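Week 7 — Budgeting a sorting cell
Notes: Vilja Juntunen. Lab sheet due 6th February

Start with the task, then the arm. Fruits in one basket, office supplies in the other — what does that need? Write it down before you open a catalog. Most overspending happens right here.
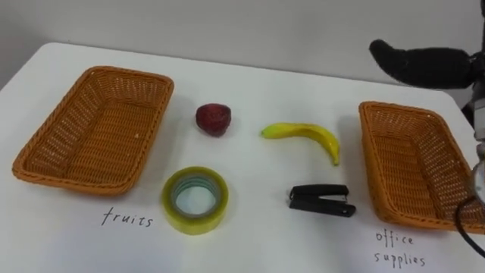
Cheap stuff first. Baskets, a marker, props: 80 dollars covers it. Then grippers, cables, mounts. Spare finger pads get forgoten every year, put in 400 for wear parts and leave it alone.

Quotes: get two. Liltholm bundles the controller, Tementon lists it seperately, so totals don't compare until you split them out. Ozan Uçar has the blank quote form.

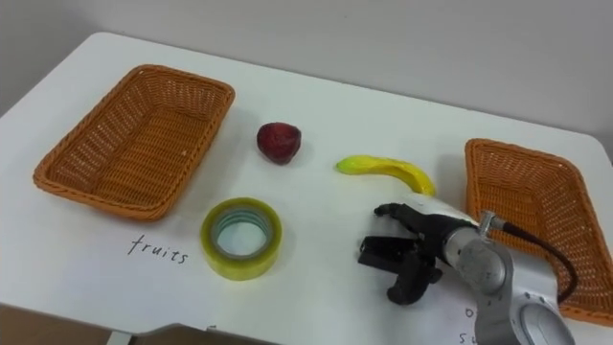
Should we budget for a second arm straight away?
Only if the task sheet calls for two hands. Price it as an option line, good for 18 months, and get the supplier to sign that.

Table space — measure reach to the far side of both baskets, not just the middle. Add floor space for whoever is resetting the objects. 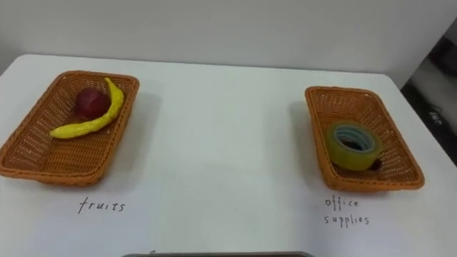

Reset time is labor, so it gets its own line. Also training, shipping, insurance. Pasaribu case study next, read the cost table and skip the appendix. Questions to Danang Hartono.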